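Grimeditz Skating Club — Minutes of the March Meeting

I'm filling in on the notes again, so forgive my spelling. We got going at 7 in the upstairs room at the rink, and Florencia Lagos ran things. Last month's minutes were passed with one fix (I had put the wrong rink down for the Benítez Cup, sorry!).

Ice time. Hallex Arena has come back with its offer for next season and it's the late slot again. We talked this one around for ages. The younger skaters have school in the morning and most of the parents at the table weren't thrilled, me included. Florencia will go back and ask for the early slot, even if it means sharing the sheet with the hockey kids.

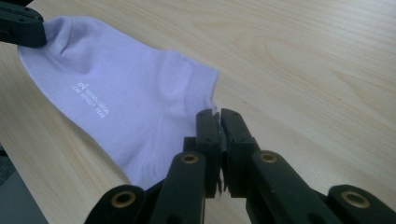

Olga Bravo said she'd take the late ice over no ice, and that last time we haggled we ended up losing two sessions over the holidays. Fair point, and it went quiet for a bit after that. We agreed Florencia will ask nicely and give them a deadline of the end of the month. If they say no, we sign what's on offer.

Benítez Cup. We have 30 skaters entered, and 9 of them have never competed before — very exciting! Entry fees came to $599 and that's been paid. Music files need to be in early this year, and please, please label them with the skater's name. I spent a whole evening last year playing mystery tracks on my laptop. Olga is doing the carpool list. I said I'd drive if someone else brings the cooler.

Injuries and warm-ups. We've had a run of sore ankles in the junior group. The Osteo clinic next to the rink has offered to come in and do a talk on stretching before practice, and everyone liked the idea. Florencia will find a date that doesn't land on test day.
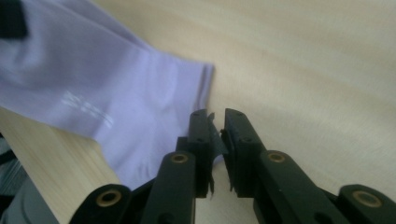 Lavender fabric on a pale wooden tabletop.

Other business. The sharpening machine is still making that noise. Skate swap is back on, same table by the snack bar, so start digging through your closets. Somebody left a thermos behind in February and I still have it in my car.

Next meeting is in April, same room, 7 p.m. We wrapped up at 8:40 and I stayed to stack the chairs with Olga.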